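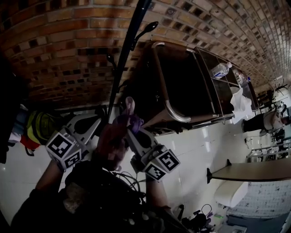 Brick wall, hook stand and cart, ground floor at Gillden.

ROOM AND CART ATTENDANT, PART TIME
Skesell Workrooms, Gillden building, 178 Dewan Street
Apply by 20 August 2021

Need someone soon. Mornings, short shifts, paid. Read the whole thing before you write please, we get a lot of emails asking what's already on this page.

The job
Keeping the ground floor workroom in order between bookings. It's a shared room, rented by the half day, and people leave stuff. Water bottles on the cart, paper towels hung over the edge, small things on the tile floor that roll off and get stepped on. You go in, put it right, go out. Then again before the next group.

What you'd do on a normal shift
Clear the cart, top and lower shelf. Wipe the rails and the dark surface - it shows every smear.
Bottles: unopened go back in the supply closet, opened get emptied in the sink and recycled. Don't guess, check the cap.
Used paper towels in the trash. New roll out if the old one is low.
Sweep the tile, then mop with Cloritz (we supply it, gloves too). Get along the bottom of the brick, grit comes off the mortar and collects there.
Coats and bags left behind get tagged and go to the front desk. Stands with hooks stay where they are unless the booking sheet says otherwise.
Small items go in the found tray. All of them, even if it looks like junk. Somebody always calls.
Sign the sheet by the door. Initials and time, thats it.

Hours and pay
3 mornings a week, first shift starts at 7. Which mornings is up for discussion, tell us what you can't do. Pay is $600 a month, paid at the end of the month, plus extra shifts at the same rate when the room is busy. We had almost 57 bookings last December so expect extra then. If you want December off say so now.

Who we want
On time. Can lift a full mop bucket and push a loaded cart over a door sill. OK with being on your feet. Fine working around people who are in the middle of something and don't want to chat - be polite, work around them, come back later if you have to.
No experience needed, cleaning or stockroom work is a plus. You should be able to read the booking sheet, it's in English and the handwriting is bad.
Must be 18 or over.

Not part of the job
Restrooms and stairs are done by the building. You don't move renters' equipment. If something is in your way, ask whoever is there, or leave it and write it on the sheet.

Training
Two paid shifts with Lutfa Hettiarachchi, who has the job now and is moving to our front desk. She'll show you the closet, the keys and teh alarm. After that you're mostly on your own, with a number to call.

How to apply
Short email to Snædís Þorgeirsson, jobs inbox, subject line "Cart". Put in:
your name and phone
which mornings you can do
earliest start
one person we can call about you

No cover letter. Resume if you have one, skip it if you don't. Or drop a note at the Gillden front desk before noon. Side entrance only, the main door is being painted.

Street parking is bad, bus stops right outside.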